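I fold towels for a living, or I did until May, when the hand came to our back room at the Handelton laundry. I was ready to hate it. We do 608 pieces on a slow shift, and you get possessive about your corners, you really do!

Now I spend half my day watching blue fingers press on a gray striped towel, then fixing the fold if I don't like it. My wrists feel great. My brain, less so (try staring at microfiber for an afternoon).
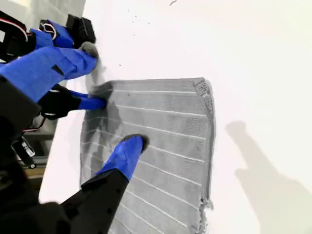
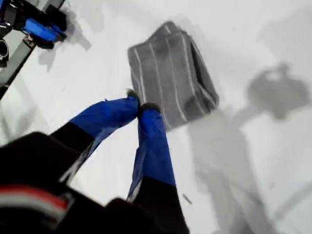

Linen Room Team, Fondmont Laundry Services

What bugs me is the talking. Four of us used to stand at one table and gossip the whole shift away, and now we're spread out, one person per station. Noémie Chauvin, our lead, fought for a shared break and got it, so good for her. But my pay still goes by the piece, and whose piece is it when the hand folds and I straighten? I've asked twice. I'd like that settled before they bring in a second one.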